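Simulated wins are cheap
Every gripper on our shortlist looks good on a rendered counter, where a tomato never bruises. 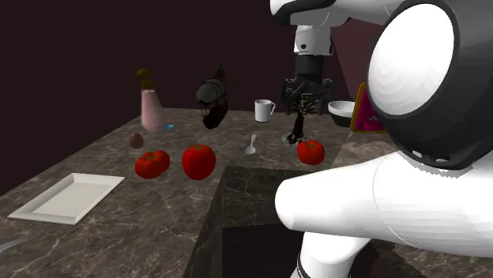

What the scores leave out
Ratila's two-finger gripper ran 3,834 simulated picks for us in May and beat the Drukico model by a wide margin. I was ready to be impressed. Then we bolted both to a real arm in Clivbridge and gave each 141 tries at the same kind of kitchen clutter. The gap shrank to 2 picks.
I don't blame the simulator. I blame the slide that put its score in large type - and the buyers who stopped reading there. Baluyot wants us to choose a controller the same way, on rendered runs alone. I'd ask for 61 picks on a real egg first, with somebody else cleaning the counter.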